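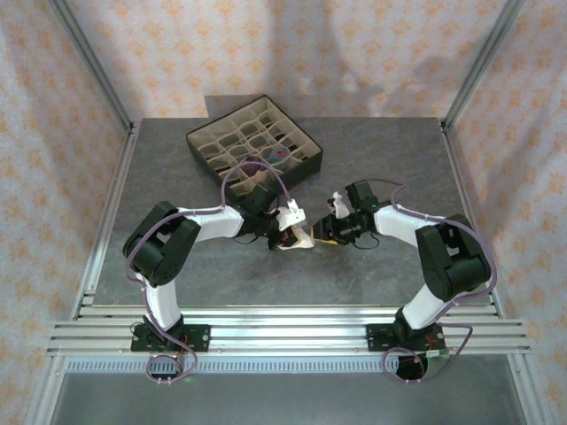 Wekesa Waweru would like it known that the last intake spent too much time on VLANs and too little on power budgets, and that anyone applying this time should expect the reverse. The test plan has been rewritten accordingly.

Call for participants: field trial of the Grulavska outdoor wireless bridge

Dosteck is seeking network administrators and installers to take part in a field trial of the Grulavska point-to-point wireless bridge, ahead of general release. The trial covers link stability, power behaviour and management software under ordinary working conditions. It is open to organisations and sole traders.

What is being tested

Each site receives one matched pair of bridge units, two power injectors, mounting brackets and a licence for the Minja management console. The pair is installed between two buildings, or between a building and a pole, with clear line of sight. Participants supply their own outdoor-rated cable and surge protection.

The trial firmware supports transparent bridging, tagged management traffic, SNMPv3 monitoring and scheduled reboots. Mesh operation is not included. Units running trial firmware must not carry alarm, medical or life-safety traffic.

Site requirements

– Clear line of sight between mounting points, with a path of at least 50 metres
– A managed switch at one end or both, with port statistics available
– Mains power at both ends, or an injector run of no more than 70 metres
– A wired fallback path, or written confirmation that the link can be taken down without notice
– Permission from the building owner for roof or wall mounting

Coastal sites and sites subject to regular frost are of particular interest. Sites under heavy tree cover will be considered only if a path survey is attached to the application.

What participants do

Installation should be finished within two weeks of delivery. After that, the workload is almost 3 hours a week, made up of log uploads, a short fault report and one scheduled throughput test. Tests are run outside business hours wherever the site allows it. Firmware updates are issued through Minja and must be applied within two working days of release, unless Dosteck has agreed to a deferral in writing.

Faults are to be reported with the console log attached. Reports without a log will be returned. Please do not open the housings – the seals cannot be replaced in the field, and an opened unit is withdrawn from the trial.

Who should apply

Applicants should be comfortable configuring VLANs, reading interface counters and calculating a power budget for a switch with mixed loads. Experience with Orkik controllers is useful but not required. Work at height must be carried out by a person holding the qualifications required where the site is located.

Payment and equipment

Participants who complete the trial keep the hardware and receive a full console licence. Travel is not reimbursed. Participants who withdraw early return the equipment at Dosteck's cost.

How to apply

Send a site sketch, a list of the switching equipment in use and the name of a technical contact to Stella Kimaro, trial coordination. Questions about mounting and cabling go to Wafula Rugemalira. Applications close when all places are filled, and the trial ends in October.

Posted 2018-01-06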